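Paniers en plastique ou en osier pour ranger la laine ?

zillia_tricote
Coucou tout le monde ! Je vide enfin l'armoire à laine (109 pelotes, mon mari a compté, pas moi) et je voudrais tout passer en petits paniers, une couleur par qualité. Le plastique ajouré me tente bien, l'osier est plus joli mais bon... Vous faites comment, vous ?
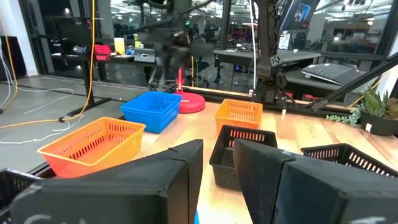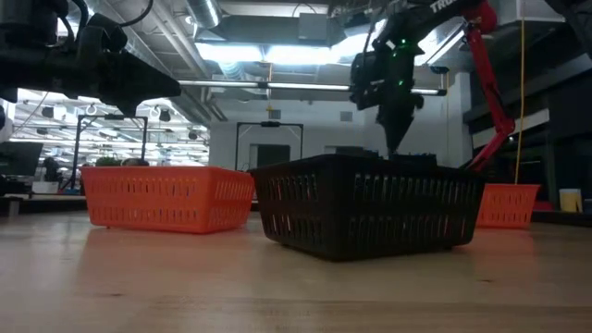
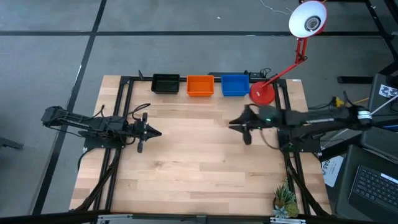 J'hésite aussi sur la taille. Pour les chaussettes je prends des pelotes de 50 g, ça va partout, mais mes gros écheveaux d'Inora débordent de tout — et je refuse de les plier en quatre.

Paterson
Plastique sans hésiter. L'osier accroche, j'ai ruiné un mohair comme ça en mai et je ne m'en suis toujours pas remise. En plus ça se lave à l'eau savonneuse.

ola_des_mailles
Pas d'accord du tout ! Un panier en osier doublé d'un vieux drap, ça n'accroche rien. Le mien a 11 ans et il est impeccable. Par contre, les paniers ajourés, la poussière passe et les mites aussi.

Paterson
Les mites passent aussi dans l'osier, hein. Doublé ou pas, c'est ouvert sur le dessus.

ehsan.soomro
Pour les mites, congélateur 72 h dans un sachet fermé, puis retour à température et on recommence. La lavande sent bon, point. Pour les écheveaux, je les laisse à plat dans un tiroir.

ola_des_mailles
La lavande marche très bien chez moi, désolée — zéro trou !

zillia_tricote
Ah, le tiroir, je n'y avais pas pensé ! Et vous gardez les étiquettes avec, ou dans un carnet ?

ehsan.soomro
Avec, accrochées par une épingle. Le carnet, je l'ai perdu deux fois.

Paterson
Pareil, épingle. Et note le bain sinon tu vas pleurer au deuxième devant.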